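It is Saturday, March 28, 2026, and I am in a university basement with three undergraduates and a bin picking assignment due in the morning. A thread, mostly so I stay awake.

Background: I TA the intro manipulation course. The final project is to take blocks out of a metal bin and put them on a board next to it. That's the whole project. A toddler would be done before you finished reading the handout.

The handout is 7 pages. I wrote it. I have been asked about page 4 so often that I now suspect page 4.

Every team has to name itself, and the name goes on the scoreboard. This year we have Plaven, Brosotik and Jultel. I asked Jultel what it meant and they said they thought it sounded like a company that would get bought.

Tonight is Team Brosotik. Valentin writes the code, Sanne reads what Valentin wrote and sighs, and a third member who would like to stay out of this thread does the gripper. They got the arm for the evening slot and have been very polite about the fact that I come with it.

Rules, for anyone new: any order, any grasp, no touching the blocks by hand once the run starts. You get a point per block on the board. You lose one if you drop it on the floor. Hitting the wall of the bin costs you two points and my good mood.

Their plan was to go for whichever block has the most clear space around it. Sensible! The code then picked the one jammed up against the wall, four times running. Sanne found a minus sign. Valentin says the minus sign was there when he got here.

With the sign fixed, the arm went straight for a block in the open and closed its fingers beautifully on the air beside it.

Everyone blames the camera calibration first. It's the "did you restart it" of this field. They redid the calibration, which took an hour, and the arm now misses on the other side.

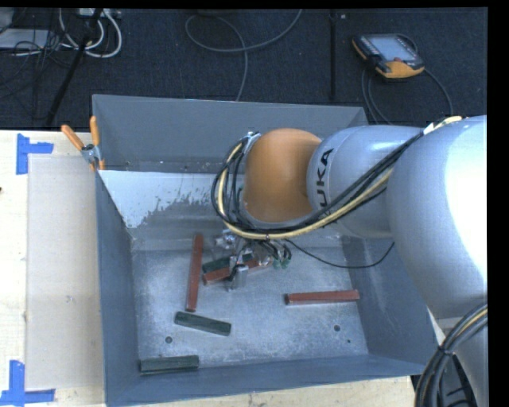

Two blocks lying side by side are where most teams lose their weekend. To you it's two blocks. To a depth camera staring into shiny scratched metal it's one fat block, or a block and a rumor. Last year's winners just skipped the close pairs until the end and then hoped.

Brosotik wants to use color. Red is one block, green is another, done. I asked what happens when two reds are touching. There was a silence I can only call educational.

Sanne's answer, after some pizza: if the blob is too wide to be one block, grab it near the end, where there's less neighbor to hit. I like this a lot. I'm not allowed to say so until grades are in, so please nobody show her this thread.

A word about the long blocks. In simulation you can pick one up by the tip and it floats along like a feather. In the basement you pick it up by the tip and it swings down and points at the person responsible.

Speaking of simulation, their simulated success rate is over 2,000 grasps without a drop. They put it on a slide. I've asked them to put tonight's number on the same slide, same font size.

Somebody asked in the replies why the students don't drive the arm by hand with the pendant. They did, in week two. Everybody was great at it for five minutes, and then they had to turn the wrist and found out which way "positive" goes. I've seen friendships change.

Update: they got one! A red one, cleanly, up and over and onto the board. There was yelling. The people in the lab upstairs, who do something quiet with lenses, came down to see if we were okay.

Update to the update: the next try quit with error 501. I looked up 501 in our lab wiki. The entry reads "ask Ruchti." Ruchti graduated in June and sells insurance now.

I texted him anyway. He answered in under a minute with "joint limit, flip the wrist the other way, how are you." Best documentation we have.

Wrist flipped. Valentin is typing, Sanne is reading over his shoulder, and I have one hand near the stop button and the other in the pizza box. They've got the slot until midnight. I'll post the final score if it's something they'd want posted.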